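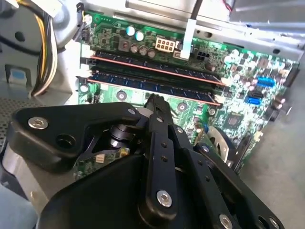

Green motherboard inside an open desktop case, two memory modules at upper center.

Prirkholm Staff Forum > Equipment and Facilities > Desktop replacement cycle: request for comment

Posted by schornovol_facilities
16 May 2022

Colleagues,

The Equipment Office has been asked to review the rule under which every desktop computer at Prirkholm is replaced in its sixth year. The inventory lists 181 desktops in offices, teaching rooms and the library. The draft proposal would extend the cycle to 8 years, provided that each machine receives additional memory and a new drive at the midpoint. Comments posted in this thread will be attached to the proposal when it goes forward.

Please confine remarks to desktops. Laptops and printers are covered by a separate contract with Van Wyk.

Svitlana Chornovol
Equipment Office

Reply from registry_desk2

The Registry supports the extension in principle. Our staff use the records system, electronic mail and a spreadsheet program, and the present machines are adequate for all of these. We would ask that no work be scheduled in December, when term records are closed and every desk is occupied.

Reply from m_lab_north

I must register an objection. The draft treats all desktops as if they did the same work. The machines in the north teaching rooms run Brulix for the drafting courses, and each new release of that program asks more of the hardware than the last. Students already wait several minutes for a large drawing to open. Additional memory would help for a year or two. It would not help in year eight.

Reply from library_systems

With respect to the previous post, the library ran Brulix on upgraded machines during the last course cycle and received 3 complaints, all of them concerning the login screen. I do not dispute that the drafting rooms have heavier needs, but the waiting time described may have more to do with the shared network drive than with the desktops themselves. Has anyone opened the same drawing from a local disk?

Reply from m_lab_north

We have. It is faster from a local disk, and it is still slow. I would also point out that the library's machines are two years newer than ours.

Reply from library_systems

I accept the correction regarding age. My view on the network drive stands.

Reply from accounts_payable

A question on cost. The draft gives a price for parts and none for labor. If the work is to be done by our own technicians, their hours should be charged to the project and shown. If it is to be done under the Zoditard service agreement, that agreement limits on-site visits to 6 per quarter, and the proposal should state how the work would fit within that limit. Accounts cannot endorse a figure that leaves this out.

Reply from schornovol_facilities

Thank you for these comments. I will respond to them in order.

The December period will be excluded from the schedule.

The drafting rooms may be placed in a separate category with the existing six-year cycle. I would need a list of the affected rooms from the department head, in writing.

The labor figure was omitted in error. The intention is to use our own technicians, and a revised cost sheet will be posted in this thread.

Reply from m_lab_north

A separate category would be acceptable to us. I will ask for the list to be sent. I would still prefer that the general rule remain at six years, and I ask that this be recorded.

Reply from schornovol_facilities

It will be recorded as an objection to the general rule.

Reply from registry_desk2

May we know whether staff will need to clear their own files before a drive is replaced? Several of my colleagues keep documents on the desktop itself, contrary to policy.

Reply from schornovol_facilities

Files should be moved to the department folder beforehand. A notice with instructions will be sent to each office before its machines are scheduled.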